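OK, I keep getting asked what it's like since the arm showed up at our packing room in Grovport, so I'm going to just go for it. Long thread, sorry, I love this stuff.

Quick background: we put together mixed kits. Canned food, kitchen bits, kids' things, whatever the order sheet says, all into trays. 1880 trays in a normal week. For years that was hands, hands, hands.

The worst job was always cans. You grab one, set it upright, grab the next, and by lunch your thumb is done. I had a brace in my locker and so did half the line.

Now the arm does cans. It comes in from above, closes on both sides just under the rim, and leaves the ring tab alone. I still stop and watch it sometimes!

It's slow, by the way. Teun Claeys on our line can beat it any day of the week and has (there was a race, there was pie). But it does the three hundredth can the same way as the first, and Teun by can 300 is making noises.

What changed for me: I used to pack. Now I run the station. I set up the trays, I watch the grips, and when it fumbles I write down what it was holding and how. My notes go to Naidoo, who does the setup for us and reads every one of them. Last month I got a whole rule changed about how far down the side it should hold. Me! I barely passed shop class.

What changed for the room: it's quieter, and people talk more. We rotate every 54 minutes (don't ask me who picked 54) so you're never stuck in one spot. The braces are mostly gone from the lockers.

Not all rosy. Two people moved over to the Wullwood site because they didn't want to learn the screens, and I miss them. And we had to push to get the pay bump for station work written down properly. It took 4 meetings. If your place is getting one of these, ask about that on day one, before everybody's busy being excited.

Also ask who gets trained first. Ours went by who wanted it, and I think that's why it's gone well. The folks at Irkidstead got told by email and you can guess how that went over.

Soft pouches are next and I have no idea how it's going to hold those. I've already started a fresh notebook. Will post when we get going, and if you work next to one of these I'd love to hear what your day looks like now. 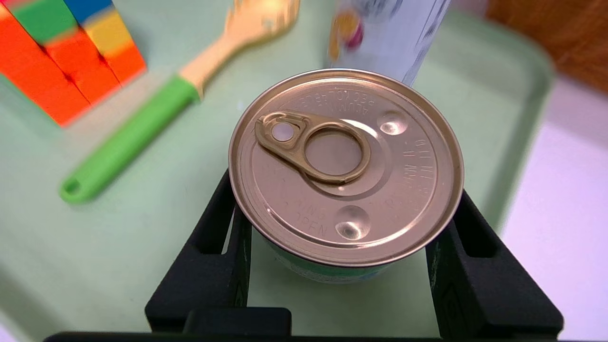
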